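Home
Features
Workshop
Back issues
Subscribe

Three thousand goes at the same card

On a Wednesday in June the loudest thing in the Deseo workshop is the kettle. Two benches are running. At each of them a robot arm is being taught to work inside desktop computers, and the teaching is done by a person sitting a short distance away, moving a pair of handles and watching a screen. The arm copies the handles. Everything it sees and does is saved.

Deseo repairs and strips office computers for resale. The machines come in by the pallet from schools, councils and firms that have replaced them. Most need the same few jobs: memory out, cards out, dust cleared, something swapped, cards back in. A trained person does this quickly and gets sore hands. The company wants a robot that can do part of it, and two years ago it tried writing the movements by hand. That worked for one model of case. When the next pallet held a different one, the program was no use.

So the firm took the other road, which is to collect examples. An operator does the job through the arm, over and over, on as many different machines as can be found, and a learning system called Ristix is trained on the recordings. The first target is 3000 good examples of seating and removing cards. When I visited they had 464.

The pace explains the number. A good example lasts less than a minute, but the case has to be put back to a starting position between goes, and the starting position is meant to change each time. The case is turned a little on the bench. A cable is pulled across or tucked away. The lamp is moved. If every recording began the same way, the system would learn that one arrangement and little else. Operators get lazy about this after lunch, I was told, and a sheet taped to the wall lists what to change next so that they don't have to think about it.
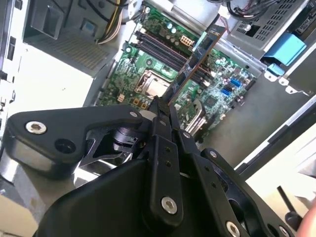
Cards are harder than they look. A slot will accept one only if it goes in straight, and the last bit of travel needs a firm push. Too gentle and the card sits proud at one end. Too hard and the board bends. A person feels the difference through the fingertips. The operators at Deseo get a faint resistance through the handles and otherwise rely on the view from the wrist camera, and new ones tend to push at an angle for the first few days.

Each operator works for 22 minutes and then swaps with whoever has been resetting the case. They tried an hour at first and found the recordings from the second half were worse, with more pauses and small corrections. Nobody had noticed at the time. It showed up only when the files were reviewed.

Reviewing is a job in itself. The recordings go to Furtună, a small company that watches them at double speed and sorts them into keep, drop and ask. A dropped card is not always a dropped recording. If the operator picks it up again and carries on, the file may be worth more than a clean one, as a robot that has only seen things go right has no idea what to do when they go wrong. What gets thrown out is hesitation: the arm hanging over the case while someone scratches their nose.

There is some argument over this. One of the operators thinks too much is kept and that the system will pick up bad habits. Another thinks the clean examples are too alike. Both have been given a batch to sort their own way, and the two versions will be trained side by side later in the summer.

The cases themselves are a supply problem. Slots wear, and a card that has been in and out 60 times slides home more easily than one that has been left alone for years. Deseo now retires a board when it reaches that figure and marks it with a dab of paint. Replacements come from Jodham, a recycler on the same estate, which sets aside anything odd: narrow cases, boards with a slot missing, machines that have spent their lives in a joinery shop and are full of sawdust.

Ristix has been tried on the real thing twice so far. In the second trial it could pull a card out of a case it had not met before, slowly. Putting one in is still beyond it most of the time. It lines the card up well enough and then stops short of the push, or pushes and lets go early.

The operators were not surprised by that. The push is the part they find hardest as well. The plan for the next few weeks is to record more of it on its own, starting with the card already resting in the slot, and to see whether that closes the gap. By four o'clock the second bench had been set up for it, and the first batch was under way.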